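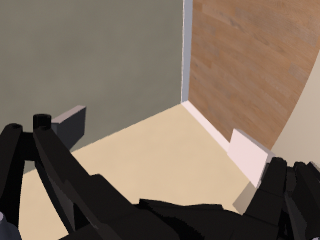

Wood panel and white baseboard, in the corner of a simulated room.

May
by Maureen Haslam

What a night at Testa! I have wanted to eat there since it opened and I'm still full as I write this. We started with grilled sardines, just lemon and salt, and I could have stopped right there and gone home happy (I didn't). Then came the clam soup, which Brunello Messina brought out himself, sleeves rolled up, talking the whole way from the kitchen about fennel. He puts it in at the very end! I always put mine in with the onions, so tomorrow I'm trying it his way.

The place seats 65 and every chair was taken by 7:30. Brunello told us they sold 471 bowls of that soup last month, and I believe it. Our two glasses of white were cold and a little salty, perfect with the clams – must ask what it was called.

No room for dessert, but we split the almond cake anyway. Going back for the octopus, and I need to call early for the table by the window.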